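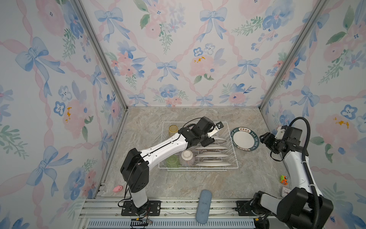 Print this page | E-mail this page

Section 2. Loading your route before you leave

I love a road trip, but I do not love staring at a spinning wheel on a mountain road, so please load your route into the Ciltik planner while you still have decent Wi-Fi! Pick a quiet evening and spread everything out: phone, charger, rental papers, the paper map if you're old-fashioned like me. You don't need a big table for it. Clear a space the size of a white wire dish rack, the kind that takes a few cups, a bowl and some plates, and you're set.

1. Plug in your phone, open Ciltik and tap New Trip.

2. Type in your start and finish. I'm using Dilludville to Esard here (my favorite drive, and the one I always mess up at the second roundabout).

3. Add your overnight stops. I've put in two, one of them at Vương, where there's a nice little guesthouse by the river and very good soup.

4. Tap Save Offline and leave the screen on until the bar fills up.

Note: The Esard map comes in two parts, north and south. Get both, even if you're only staying in the north. I skipped the south once and ended up asking for directions at a bakery, which was fun but slow.

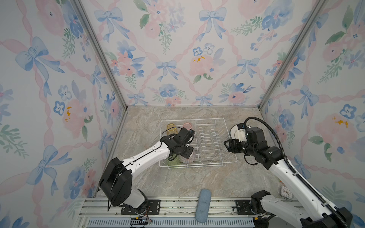 5. Now switch the phone to airplane mode and open the trip again. If the roads show up when you zoom in, you're good. If you get gray squares, go back to step 4.

6. Type your booking numbers into the Notes box for each stop, plus the front desk phone number. Don't count on finding them in your e-mail later!

Caution: Saved maps expire after 31 days. If you loaded yours in May for a trip in July, open the trip and tap Refresh before you pack the charger.

Caution: Set the whole route before you start the car. If you want to add a stop on the way, pull over or hand the phone to your passenger.

Note: Traveling with someone else? Load the trip on two phones. Mine has died on me at Vương more than once, usually right when it's getting dark and we're looking for the turnoff.

Next: Section 3, Tolls and parking

Contact | Copyright Ciltik Trip Guides | Back to top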